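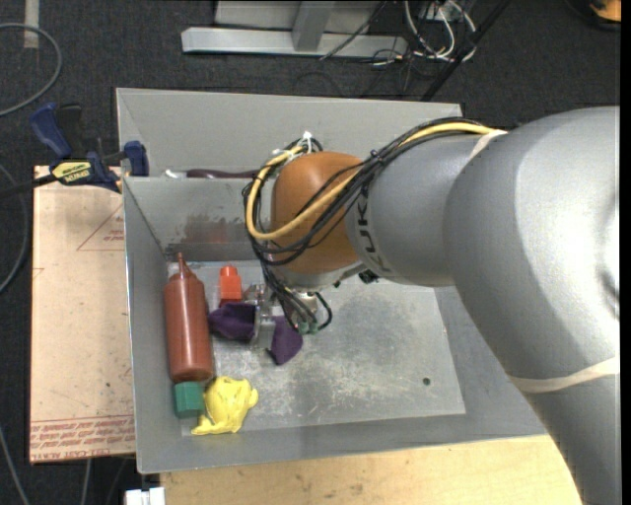 Figure 4.1 A purple cloth and a squeeze bottle in a gray metal bin.

Chapter 4: Mixed Bins

I used to think sorting was easy. Then I spent an October with Violeta Yáñez going through the returns at Furnival, 86 bins of them, and I changed my mind by lunch! Boxes are simple - you measure one side and you know where it goes. Cloth is another matter, because it takes a new shape every time you set it down.

In this chapter we'll start with soft things, then move on to bottles and blocks. Keep your notes from Chapter 3 handy, especially the table on bin depth.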